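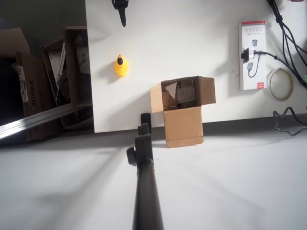
Open carton on the floor, next to the gripper.

Start › Visits › Open day at Skotum
News | Visits | Forms Help | Archive

Open day at Skotum, Londley

In September 2024 I went to the open day of Skotum, the company that makes the document software Povus. We use Povus in our office for delivery notes and customs papers, and I wanted to see how the people there treat their own paperwork.

The visit started in a meeting room on floor 2, where Svenja Grabner showed us the archive module. Their test archive has 2,797 scanned documents, and every one was checked by hand before it was allowed in. She opened an old delivery note with coffee stains and let the software read it. The address came out correct, but the date was read as a phone number. She did not hide this, and I liked her for it. She wrote the case into the bug list while we watched.

After the coffee break Ghassan Qudah talked about templates. This was the most useful hour for me. In our office we have 130 templates, and many of them differ only in the logo or in one line of the footer. He advised us to keep one base template and to put the differences in a small table. I asked what happens with old documents when the base template changes. They keep the version they were made with - this I did not know, and we have been making copies by hand for years.

A man from Michalík, a printing company, asked about export with special characters. His customers' names lose their accents when the file goes to the accounting program. Mr. Qudah said that the fix was planned for May, but it is still in testing. The man was not very happy with the answer.

We also got a printed manual. It is heavy, and the index is better than the search on the website. The train home was late, so I read the whole chapter about number fields. Our invoice total of 1,100 still prints without the comma, and I now suspect the language setting on page one of the wizard. I will try it next week.

Contact | © Office Paper Notes | Back to top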